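Wodalura issues table-clearing schedule for shared rooms

Last updated: Wednesday, 9.15 am

Print this page | E-mail this page

PULTCOMBE - Wodalura, the furnishing and room maintenance firm, has issued the first edition of Ignacio, its written schedule for laying out and clearing tables in shared rooms. The schedule applies to rooms in which one table is used for several kinds of work in the same day. It was drafted at the firm's Utgate premises and is available to existing clients from November.

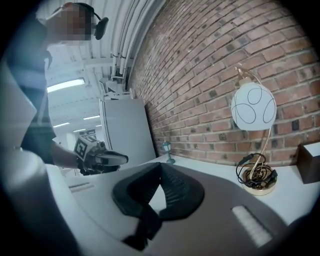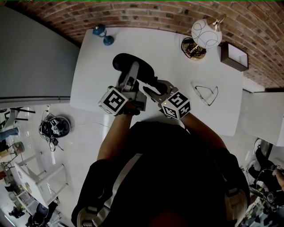
The white table and red brick wall at Utgate.

Ignacio sets out where loose household items are kept on a table, the order in which they are lifted off, and where they are put while the surface is wiped. It lists 509 items, grouped by size, weight and the way each is normally held. The list covers lamps, trays, cushions, seat pads, spectacles, small ornaments, cables, crockery and stationery. Fixed fittings, plants and anything containing liquid are outside its scope and will be dealt with separately.

The schedule divides a rectangular tabletop into a working area and a margin. The working area is kept for whatever is being handled at the time and has to be reachable from one long side without leaning. Lamps, trays and small ornaments belong in the margin. In the second picture the lamp with the white globe shade is towards the upper right corner of the table, with the brown tray beside it at the right edge and a small blue object near the upper left corner.

Soft and padded items are treated as a class of their own. A cushion or seat pad is to be held with both hands, one on each side, and lifted clear of the surface. It is not to be dragged, and it is not to be put down on top of spectacles, cables or a lamp base. Where a pad has a strap or stem, this is kept towards the user's stronger hand.

Spectacles are placed folded, lenses up, at least one hand's width from any edge. They are the first item to be removed when a table is cleared and the last to be returned.

Table lamps are moved by the base, never by the arm or shade. Leads are to be coiled and tied before the lamp is lifted - a lead left in a bundle round the base counts as a fault under the schedule and is recorded on the clearing sheet. Globe shades are wiped in place with a dry cloth.

Table sizes

The layouts are drawn for rectangular tables with a top up to 1,710 mm long. Longer tables are treated as two surfaces and cleared one after the other. Round side tables are listed in an appendix, as is guidance on floor-level items standing within a pace of the table legs. Wodalura advises that a white or pale top be used where possible, as dark items are easier to find on it and marks show up sooner under ceiling strip lighting.

For rooms with exposed brickwork, the schedule adds a further check. Brick dust and mortar grains collect along the wall side of a table and will scratch a painted or glossy top if rubbed dry. The wall side is to be brushed first, working away from the wall, and only then wiped with a damp cloth. The cloth is rinsed before the rest of the table is done.

Supply

Ignacio is supplied as a bound copy with 2 wall cards, one showing the layout and one showing the clearing order. The cards are printed on wipeable stock and may be fixed to a cabinet side or door. Clients on a maintenance contract receive the set with their next visit. Other clients may order it through the Pultcombe office.

A second edition will add kitchen worktops and open shelving. Clients who wish to propose items for the list should send the name, outside dimensions and weight of each item, with a note of how it is usually picked up. Proposals received after the end of November will be held over.

About Wodalura

Wodalura supplies and maintains furniture for offices, studios and shared rooms. It has 2 premises, at Utgate and Pultcombe.

Enquiries: Wodalura press desk, Pultcombe office, weekdays until 4.30 pm.

Shares: 2 | Comments: 0

Print this page | E-mail this page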